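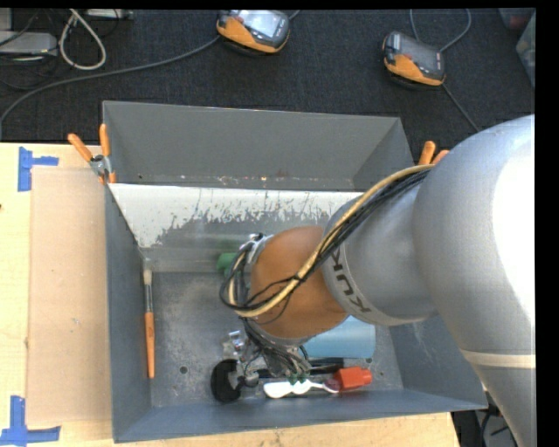

Brelov Bin Cell Safety and Setup Kit

Product code BR-259
Sold by Trulport
In stock. Ships from Dandenong South.

The Brelov kit is for labs, training workshops and small factories that run a robot arm over an open bin on a bench. It holds the labels, floor and bench tape, clamps, check cards and wall charts needed to set up a cell and keep it the same from one shift to the next. It does not include a robot, a gripper or a bin.

The kit was put together by Zübeyde Ekinci, who wrote the bench cell rules used in Trulport's own workshop. The check cards follow the order of work in those rules. Australian customers should read them alongside AS 4024.3301 and the ISO 10218 documents, and Canadian customers alongside CSA Z434. The kit is an aid to good practice. It does not make a cell compliant, and it does not replace a risk assessment done by a competent person on your site.

What's in the box

Spring clamps, steel body with soft tips, 4
Blue bench marking tape, 2 rolls
Yellow and black floor tape, 1 roll
Cable ties, releasable, bag of 40
Hose and cable wrap, 1 length
Laminated check cards on a ring, 1 set of 7
Wall chart, "Before You Reach In", A2
Lockout tags, pack of 10
Logbook, hard cover, carbon pages

Using the kit

Fixing the bin

A bin that shifts on the bench changes where the arm meets the wall. Clamp it on at least two sides before any program is run, and put the clamps where the arm can't strike the handles at any point in its travel. Jog the arm to each corner at reduced speed with the clamps on. If a handle is under the arm at any corner, move the clamp and start the check again.

Mark the bin's corners on the bench with the blue tape. An L at each corner is enough. Trays, boards and anything else with a set place on the bench get the same treatment. Replace tape when it lifts.

Cables and hoses on the arm

Cables that run down to the wrist need enough slack for full rotation and no more. Tie them at the joints, leave the loop free to open and close, and trim the tie ends. Card 3 covers the slow rotation test. It is done with the tool fitted and the hose connected, once in each direction, and the person doing it watches the loop and leaves the screen alone.

Check the hose for rub marks weekly. If there is a mark, fit the wrap supplied and write the date in the logbook. If the mark comes back in the same spot, change the routing.

Handheld controllers

Where a cell has more than one handheld controller, each needs a label showing which arm it drives. Both labels must be readable with the controller lying face up. We recommend a hook or cradle at waist height, outside the reach of the arm. Controller cables should not cross a walkway. If one has to, tape it down for its full length or use a cable cover.

Only one person holds the enabling device. Anyone else in the area stands behind the floor tape.

What goes in the bin

Mixed items are fine for picking trials: brushes, utensils, blocks, discs, clear plastic parts. Keep out glass, blades, pressurised cans and loose batteries. Shiny and see-through items are hard for many vision systems to find, so add them after the cell has passed its checks with plain ones. Record the item set in the logbook each time it changes.

Before you reach in

1. Stop the program and let the arm come to rest.
2. Open the guard circuit or press the emergency stop.
3. Check the status light or the controller screen.
4. Hang your tag.
5. Reach in from the side away from the arm.
6. Count your tools out again.
7. Remove your tag, step back behind the tape, then reset.

These steps are printed on the wall chart and on card 1. A paused program is not a stopped arm. Do not clear a jam on pause.

Wear and inspection

Scuffs and worn coating on the bin walls are normal in use. Look for sharp edges, cracked corners and fixings that have worked loose. Take a bin out of service if you can catch a glove on it. Clamps should be tested by hand each week and replaced if the tips have hardened or the spring feels weak. The clamps supplied are rated for 1000 open and close cycles under normal bench use.

Specifications

Clamp jaw opening: 40 mm
Card size: A6, rounded corners
Tape width: 24 mm (blue), 48 mm (floor)
Logbook: 259 numbered pages
Languages: English. French cards for Canada on request.
Card revision: 12/04/2024

Related items

Clulari cradle for handheld controllers, single or double
Pacheco cable cover, 2 m, grey
Brelov refill pack (tape, ties and tags only)

Questions from customers

Does the kit suit collaborative robots?
Yes. Use all the cards. A power and force limited arm can still carry a sharp tool or a hard part.

Can we change the cards?
Blank cards are available. Keep card 1 as printed.

Do you offer training?
Juraj Rusnák runs a half-day session at our workshop each March, and on site by arrangement. Bring your own risk assessment if you have one.

Returns

Unopened kits can be returned within 40 days. Tape and ties can't be returned once opened. Faulty clamps are replaced at no charge, and we pay the postage.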